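サポート窓口とのやりとり　件名:座面クッションが前にずれてくる/下に敷いた白い枕のほつれ
状態:対応中 → 一部解決
カテゴリ:ソファ・椅子 > クッション・カバー

最初の投稿

こんにちは、はじめて書き込みます。Foltnessのグレーのソファ(Karumという型です)を使っているのですが、座面のクッションがどうしても前へ前へと出てきてしまって困っています。長文になりそうなので先に謝っておきます、すみません!

買ったのは去年で、最初の半年くらいは何ともなかったんです。それが梅雨が明けたあたりから、夕方に座って、テレビを見て、さあ立とうかなというときに振り返ると、クッションの前の縁がもう土台からはみ出している。手で押し戻すと元に収まるのに、翌日また出てきます。うちは床がベージュのタイルなので、ソファの脚ごと動いているのかとも疑ったんですが、脚の位置にマスキングテープで印をつけておいたら、そっちは1ミリも動いていませんでした。動いているのは上のクッションだけです。

それで、自分なりの応急処置として、座面クッションの下に寝室で余っていた白い枕を押し込みました。前の縁を少し持ち上げてやれば、お尻の重みが後ろにかかって前に出なくなるかなあと。この発想は母譲りで、実家の座椅子にはいつも何かしら挟まっていたんですよね(座布団、古い毛布、なぜか畳んだ寝間着まで)。

結果から書くと、効き目があったのは2日だけでした。3日目には枕のほうがクッションの前縁から押し出されてきて、下へだらんと垂れるようになりました。おまけに枕の上の縫い目のところがほつれて、白い糸がもさもさ出てきています。枕はもう古いのであきらめがつくんですが、クッションのほうの生地まで傷んだらと思うと落ち着きません。

試したことを書いておきます。

・枕を縦向きに入れる → 真ん中だけ盛り上がって座りにくい
・枕を横向きに入れる → 座り心地はいちばんよかったけれど、いちばん早く出てきた
・枕カバーを外してみる → 変わらず。むしろほつれが進んだ気がします
・クッションの前後を入れ替える → 前の角が丸いので、逆にすると背もたれとの間に隙間ができて小銭が落ちる(落ちました)

どうしたらいいでしょうか。買い替えはなるべく避けたいです。

窓口からの返信(担当:Donal Mulcahy)

お問い合わせありがとうございます。詳しく書いていただいたので、状況がよくわかりました。いくつか教えてください。
一、座面クッションの裏側に、滑り止めの布(ざらっとした黒い布)が縫い付けてありますか。
二、裏側か後ろ側に、面ファスナーのテープはありますか。
三、カバーを洗濯されたことはありますか。その際の水温と、乾燥機の使用の有無もお願いします。
四、枕を入れた状態と、入れていない状態で、ずれ方に違いはありますか。
確認が済むまで、枕はいったん外していただくほうが安全です。ほつれた糸が面ファスナーに絡むことがあります。

自分の返信

早速ありがとうございます! ひとつずつ見ました。

一、滑り止めの布、ありませんでした。というか、裏返したのが今日はじめてで、どちらが裏なのか少し迷いました。表も裏も同じツイードっぽいグレーの織り地なんです。濃い糸と薄い糸が混ざっていて汚れが目立たないので、そこはとても気に入っています。コーヒーをこぼしたはずの場所が、今となっては自分でも見つけられません。

二、面ファスナーは、あります。ありますが、片側だけ。クッションの後ろの縁にふわふわしたほうが付いていて、土台のほうには相手がいません。よく見ると土台に細長い糊の跡が残っていたので、昔はそこに何か貼ってあったんだと思います。いつ剥がれたのかはまったく覚えがないです。

三、カバーは一度洗いました。7月の、本当に暑い日に。水温は30度で、乾燥機は使っていません。洗ったあとファスナーを閉めるのにずいぶん苦労したので、少し縮んだのかもしれません。あ、もしかしてこれが原因ですか? 書きながらどきどきしてきました。

四、枕を入れていないときは、クッションは平らなまますーっと前に出ます。枕を入れると前が上がるぶん最初は止まるんですが、いったん枕が動き出すと、枕とクッションが一緒に出てくる感じです。枕がころの役目をしているのかも、と夫は言っています。
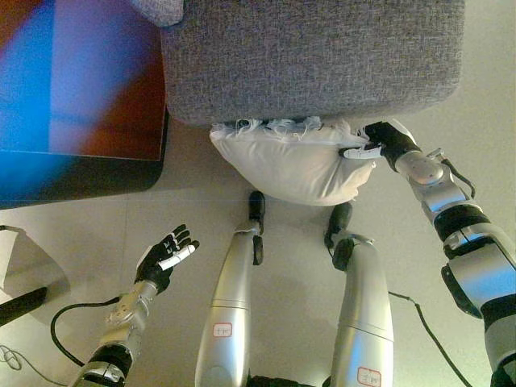 それから枕は、ご指示のとおり抜くことにします。ただ、抜くと前の縁が低くなって、膝の裏がちょっと心もとないんですよね。何週間かでこの高さに慣れてしまったみたいで、人間の体って現金なものです。もし座面の高さを出したい場合に、枕の代わりになるものがあればそれも教えてください。

あと、ほつれた糸はハサミで切ってしまっていいんでしょうか。引っぱるとずるずる出てきそうで、まだ手を出せずにいます。

窓口からの返信(担当:Donal Mulcahy)

ご確認ありがとうございました。原因はほぼ、土台側の面ファスナーが剥がれていることだと思います。洗濯の縮みは主な原因ではなさそうですので、どうぞご安心ください。ただ、カバーがきつくなると中のウレタンが少し丸まり、接地する面積が減って滑りやすくなることはあります。

手順をご案内します。
まず、土台に残った糊を落とします。中性洗剤を薄めたぬるま湯で湿らせた布を当て、しばらく置いてから、プラスチックのへらでこそげてください。金属のへらと除光液は使わないでください。
次に、完全に乾かします。最低でも8時間は見てください。
それから、面ファスナーの硬い側を貼ります。貼ったあとは上に本などの重しをのせ、一晩そのままにしておきます。
最後に、滑り止めのシートを土台の上に敷きます。クッションより一回り小さく切ると、縁から見えません。

高さについては、枕のような中で動く詰め物はおすすめしません。座面と同じくらいの大きさの、薄いウレタン板を敷く方法があります。前だけを上げず、全体を上げてください。
枕の糸は引っぱらず、根元を少し残してハサミで切ってください。縫い目が開いている場合は、中身が出ないよう手縫いで閉じてからお使いください。

自分の返信(途中経過)

経過報告です。うまくいったところと、やらかしたところがあります。

糊落とし、これが思ったより手ごわかったです! ぬるま湯の布を当てて待つ間にお茶を一杯飲んで、それからへらでやったら、右半分はぺろんと取れました。左半分は全然。もう一度布を当てて、今度は洗濯物を畳み終わるまで放っておいたら、ようやく取れました。へらは台所のゴムべらでは柔らかすぎてだめで、結局スキーのワックスがけに使っていたアクリルのやつを引っ張り出しました。もう何年も滑りに行っていないので、へらも本望だと思います。

乾かすのは一晩。窓を開けて寝たかったのに夜中に雨が降ってきて、慌てて閉めて、扇風機に切り替えました。

面ファスナーは駅前のMac Carthaigh手芸店で買いました。ここでひとつ失敗を。硬いほうと柔らかいほうがセットになっているのを、何も考えずに柔らかいほうから貼ってしまったんです。クッション側も柔らかいほうなのに。ふわふわ同士なので、まあ見事にくっつきません。しばらく「不良品かな」と本気で考えていました。貼り直すのにもう一度糊を落とすはめになって、二度目はだいぶ手際がよかったです。

滑り止めシートは800円くらいのものを買って、一回り小さく切りました。食器棚に敷くような網目のタイプです。これで合っていますか? 布っぽいタイプも並んでいて、売り場でかなり長いこと悩みました。

今朝10分ほど座ってみた感じでは、クッションはびくともしません。うれしくてわざと乱暴に座ってみたりしました(すみません)。

気になる点は次のふたつです。

・クッションを外すとき、面ファスナーがバリバリとすごい音を立てます。生地は傷みませんか?
・面ファスナーを後ろの縁だけに付けたので、前の角を手で持ち上げるとふわっと浮きます。座っている分には平気そうですが、前にも付けるべきでしょうか。

窓口からの返信(担当:Donal Mulcahy)

お疲れさまでした。二度の糊落とし、大変でしたね。
滑り止めは網目のタイプで問題ありません。夏場は素材が柔らかくなって土台に貼り付くことがありますので、月に一度ほど剥がして位置をずらしてください。
面ファスナーの音は気にされなくて大丈夫ですが、外すときはクッションの中央を持って引かず、後ろの縁に手を差し入れて、端から少しずつ剥がしてください。縫い付け部分への負担が減ります。
前側への取り付けは不要です。前を固定すると、座ったときに生地が引っぱられて、しわや破れのもとになります。
ウレタン板は、しばらく今の状態で使ってみて、それでも低いと感じられたらご検討ください。

自分の返信

ありがとうございます、前には付けないことにします。手芸店の面ファスナーがまだ余っているので、危うく全部の辺に貼るところでした。

あれから毎日座っていて、前へのずれは今のところ出ていません。夕方に振り返る癖だけが残っています。膝の裏の感じは、正直まだ少し低いなあと思うんですが、夫は「前からこの高さだった」と言い張るので、もうしばらく様子を見ます。ウレタン板はNudunachの通販で厚みがいくつか選べるみたいなので、買うとしたら薄いほうからにするつもりです。

白い枕の糸は、教わったとおり根元を少し残して切りました。切ってみたら、縫い目も思ったより開いていて、中の綿がちらっと見えていたんです。家にあった白い糸でかがったのですが、裁縫は中学以来なので、縫い目が山脈のようになっています。寝るのに使うにはちょっとごろごろするので、今は猫が窓際で使っています。

ひとつだけ追加で質問させてください。同じソファの、隣の座面にも同じ対策をしておいたほうがいいでしょうか。そちらはほとんど誰も座らなくて、ずれてもいないんですが、めくってみたら土台の面ファスナーの端がもう浮きかけていました。指で押すと戻るけれど、離すとまた浮いてきます。

窓口からの返信(担当:Donal Mulcahy)

端が浮いているだけでしたら、全部を剥がす必要はありません。浮いた部分のほこりを拭き取り、布用の接着剤を薄く塗って、一晩重しをのせてください。はみ出した接着剤は乾く前に拭いてください。
このお問い合わせは来月まで開けておきますので、またずれるようでしたら、こちらに続けてお書きください。

自分の返信

了解です! 今夜、図鑑を重しにしてやってみます。接着剤の色が透明か白かで迷っていますが、見えないところなので家にある白で行きます。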